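## 4. Blocks on a plain surface

### 4.1 Why so few pieces

The earlier sections dealt with whole sets, the kind sold in tubs of 200 pieces or more, and with what people build when the supply never seems to run out. We turn now to the opposite end, which turned out to be our favourite part of the work. What can be learnt from a very small number of blocks, placed on a large flat surface with nothing else to lean against?

Our interest came from the Luneck sessions, where Rissanen noticed that the most careful placing happened near the start of a build. The first two pieces were nudged, turned, pressed together and nudged again. By the time a wall was four courses high, pieces were going down quickly and often a little crooked. We had been recording the finished walls and throwing away the beginnings! From November onwards we kept the beginnings as well, and the rest of this section draws on them.

### 4.2 Surface and colour

The surface matters more than we had expected. On the glossy white boards used at Vellthorpe, pale blocks were hard to pick out in side light, and their edges had to be traced by hand afterwards. A brown surface solved most of this. It is dark enough for a pale grey block to stand clear of it, and it still lets a soft shadow show, so that the height of a piece can be judged as well as its outline. Bright colours do well on it too. Blue against grey was the pairing we came back to most often, for the simple reason that the line where the two pieces meet can be found at a glance.

We also recommend a surface much larger than the build needs. Hubáček tried trays, which keep everything neatly within reach, but the rims kept getting used as a guide: pieces were slid up to the edge and squared off against it. This is a sensible way to build and a poor way to study placing. With open table on every side, the only thing a block can be lined up with is another block.

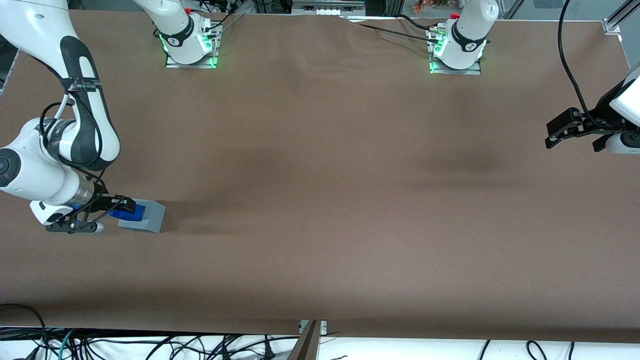
### 4.3 End-to-end contact

The simplest join we studied is the end-to-end join, in which one piece lies flat and a second is brought up to its end. It sounds almost too plain to deserve its own heading, but we found a surprising amount going on in it. Three quantities describe the result well enough for our purposes: the gap left between the two faces, the sideways offset, and the angle between the long edges. We call these gap, step and skew, and use the words in that sense from here on (Figure 4).

**Figure 4.** A blue piece against the left end of a pale grey block on a brown tabletop.

Gap and skew are tied together. If the moving piece arrives at an angle, one corner touches first, and from that moment there is a choice. Pushing on closes the gap by turning the resting block, while easing off leaves a thin wedge of space. Heavy blocks favour the first outcome and are pleasing to work with, as they turn slowly and stop when the push stops. The light Clindero pieces tend to shoot away instead, and we gave up on them for this part of the study after one very long Thursday.

Step behaves quite differently. Once two flat faces are touching, sideways errors are rarely put right by further pushing, and the offset at first contact is very nearly the offset that remains. We think this is the most useful finding of the section. Anyone wanting straight rows should spend their care before the faces meet – afterwards it is mostly too late.

### 4.4 Shape of the held piece

Pieces with a blocky outline but several small faces raise a further question, namely which face should count as the end. The Slanina sorting guide, which we followed for naming, goes by the longest side. That works nicely for bricks and badly for anything with corners in unusual places. We settled on the face nearest the resting block at the time of contact, even where this meant that the same piece was measured from different faces in different trials. The change makes the tables a little longer. It also removed nearly all the disagreements between our two sets of readings, and the few that remained concerned pieces lying partly across one another when viewed from above, where the true contact line is hidden. Those trials are marked in the tables and left out of the averages for gap, though we kept them for skew, as the long edges could still be followed on either side of the overlap.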